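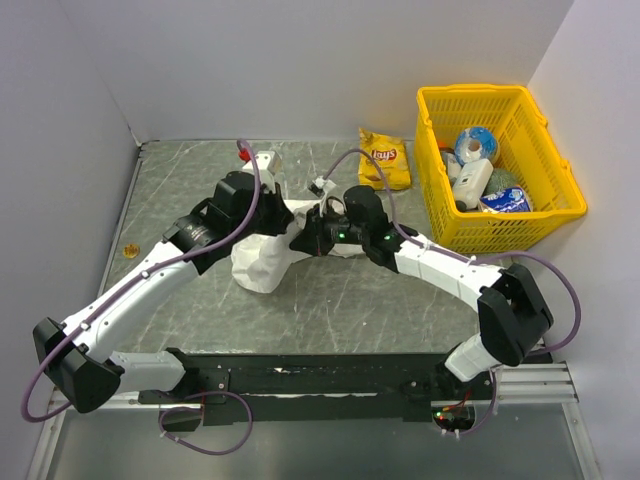 29th May

Okay, so I have officially started packing for Clemstead and I am already in trouble. The walk is a week away, I get seven days on the trail, and last night I dumped everything I thought I needed on the bedroom floor and it would not have fit in a pickup truck. The pack holds 30 liters. I know people do months out of packs that size, I've read all their smug little lists! But I'm me, and I like a clean shirt. My white ones come out of the dryer looking just like that crumpled white cloth hanging over the gray marbled table, and then they go in the bag that way, and then I wonder why the zipper won't close.

So tonight was shirt night. I laid out nine, which was insane, and got it down to five, then put one back (the soft green one, I couldn't do it to her), so six. Then I remembered I'll be carrying all of this uphill and it went down to four. Two for walking, one for sleeping, one for the inn on the last night where I plan to eat an enormous dinner and look like a person. I tried rolling them, I tried folding them flat, I tried the thing where you wrap one around the others like a burrito. Rolling won. The burrito looked great until I needed the one in the middle.

Socks are a whole other page. Four pairs of the thick wool, one pair of thin ones for evenings. I bought the Akolgo ones again even though the last pair wore through at the heel, because they're the only ones that don't give me that hot spot under my little toe.

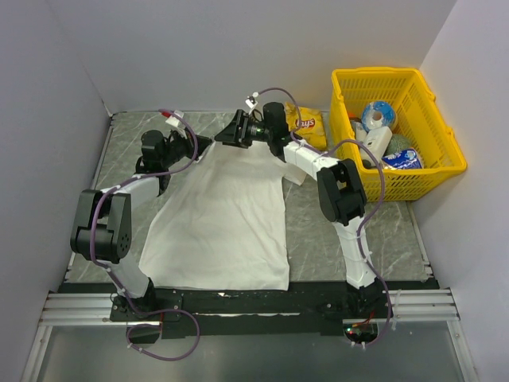

Boots are fine. Boots are the one thing I'm calm about. I've been wearing them to the grocery store since November and I get looks, but there isn't a stiff spot left in them. I waxed them Sunday-best style this morning on newspaper on the back steps and then left the lid off the tin, so now the porch smells like a saddle shop. I kind of love it.

Rain jacket, less calm. The old one soaks through at the shoulders and I've been pretending it doesn't. I went over to Kodley on my lunch break and tried on every one they had, and the only one that fit over a sweater was a color I can only call mustard. I bought it. I stood in front of the hall mirror with the hood up and looked like a hot dog stand. At least they'll find me if I fall in a ditch.

What I really want to write down, before I forget how it feels, is how excited I am about the route. I read the guidebook in bed again and got stuck on the bit about the old bridge on day three. There's a stone in the middle with 1717 cut into it and you're supposed to touch it as you cross for dry weather. I will be touching it with both hands. Then it's the long climb up to the ridge, which the book calls "steady" and I have learned not to trust that word one bit. The last time a book told me something was steady I sat down on a rock halfway up and ate all my chocolate before ten in the morning.

The longest day is 20 miles. I keep saying it out loud in the kitchen to see if it gets any smaller. It doesn't. My best so far this spring is sixteen and I was pretty wobbly by the end, though I'd also skipped lunch, so maybe with a sandwich in me I'm good for four more? We'll see. I've booked a room at the far end of it, ground floor, no stairs, and I've never been so proud of a phone call.

Still not sorted: the water filter. I ordered the Clenum one two weeks ago and it's still sitting in some warehouse according to the tracking page, which I've checked so many times today I'm embarrassed. If it isn't here in three days I'll go buy the tablets and put up with the swimming pool taste.

Anyway, it's late and my legs are twitchy. Did the stretches, all but the hip one, I hate the hip one. Copying out tomorrow's list so I don't lie awake with it. 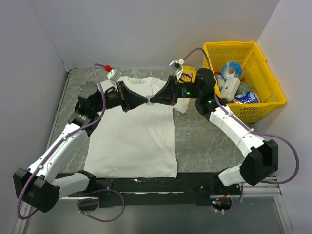

Tomorrow's list

Call the inn back and ask if breakfast can be early.
Blister tape, the wide kind.
Weigh the pack with water in it (be brave).
New batteries for the headlamp.
Trim toenails!!
Find out where on earth I put the other trekking pole.
Library book back before I go, it's due while I'm gone.
Hip stretch.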